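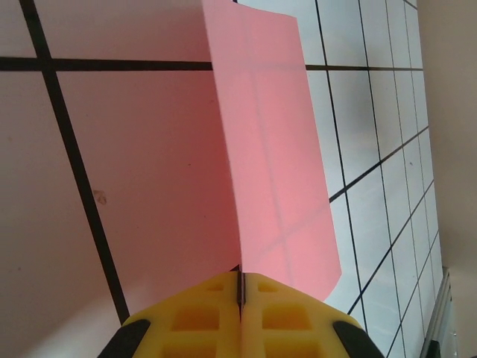 Slide 1: Pink sheet, white tiles

Okay, hi everyone, thanks for squeezing in. Leave this slide up while people find seats.

I want to start with paper because I've spent most of my working life ignoring it. It's the stuff you print on, right? Then I joined the Mandthorpe paper group and Wiesława Rutkowska handed me a stack of sheets and told me to sort them with my eyes shut. I was hopeless! Ask the room: who here could tell two weights of paper apart by feel? Wait for hands.

Back to the pink one. Look at the curve in it. A flat sheet has very little going for it if you hold it by the bottom edge -- it wants to flop. Put a bit of a bend through it and it'll stand up for you. You can do this with any flyer on the fridge, and I've got spares at the front if you want a go now. (Hand out the sheets. Keep 5 back for the end.)

Second thing, and this is my favourite bit. The lines of the tiles show through the pink, pretty faint, a kind of pale streak. Thin paper does that. Bogdan Krawczyk calls it the poor man's light box, and he's traced most of his card patterns that way, on the floor of his laundry. If you're choosing a colour for a folded lantern, lay it over something with strong lines first and see how much comes through.

Mention grain here. Tear one strip down, one strip across. One goes fairly straight, the other wanders all over the place. Igor will do the tearing because I always rush it.

Then the colour story, if there's time. Refilwe Sibiya ordered what she thought was a small pack of pink for our January workshop and we got 800 sheets. We're still using it up. Every sign, every raffle ticket, every shopping list in my house is pink. Pause for the groan.

Next slide is the fold sequence. Go slow. Last time Sławomir had to stop me at the third fold as half the room was lost. Allow 10 minutes, and walk around while they're doing it instead of talking at them. Remind them to crease with the side of a thumbnail, on a hard surface. Tiles are fine but stay off the grout lines or you'll get a dent where you don't want one.

Offcuts go in the box by the door, please, and grab a pink sheet on your way out -- take two.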